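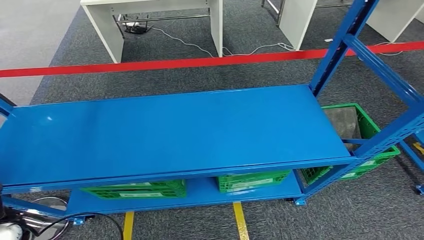
Chapter 4
The Substitute: A Short History of the Bench

For most of its early life, soccer had no answer to a broken leg. A team started with eleven players, and if one of them was carried off, it carried on with ten. The injured man, if he could still stand, was often sent out to the wing, where he was expected to limp about and worry the fullback. Newspapers of the period called this pluck. A modern team doctor would use other words.

The fictional comfort of the "good old days" is hard to keep up once you read the club minutes. In 1904 the secretary of Tudov Athletic wrote to his league to ask if a spare man might be allowed in cup matches. The league replied that a club wanting twelve players should enter two teams. Tudov played the next round with nine men at the finish, lost by 5 goals, and sent a second letter, which has not survived. Given the tone of the first, this is a pity.

The objections to substitutes were partly moral. A match was supposed to test the eleven who began it, and bringing on a fresh pair of legs looked like paying someone to finish your exam. There was also a practical fear that managers would cheat, with players falling down injured the moment they began to play badly. The managers were deeply offended by this suggestion. Once the rules were loosened, several of them did exactly that.

Kamran Amini, whose study of league paperwork we will use throughout this chapter, divides the change into two stages. In the first, the substitute was a kind of spare tire, brought out for injuries and otherwise ignored. In the second, he became a tactic. The rules that separate these stages are short. The arguments over them fill four boxes in the Flevonis archive, and Amini has read them all, a feat of endurance that deserves its own medal.

Yasaman Mohammadi takes a different view. She argues that the bench changed the manager more than the match. Before substitutes, a manager's work was largely over at kickoff - he could shout, smoke, or pray. Afterward he could be blamed for what he did in the second half as well as the first, and blamed again for doing it too late.

We begin with the injury rule and the letters it produced. Before reading on, write down what you would have told Tudov Athletic. Keep your answer, as we will return to it at the end of section 2.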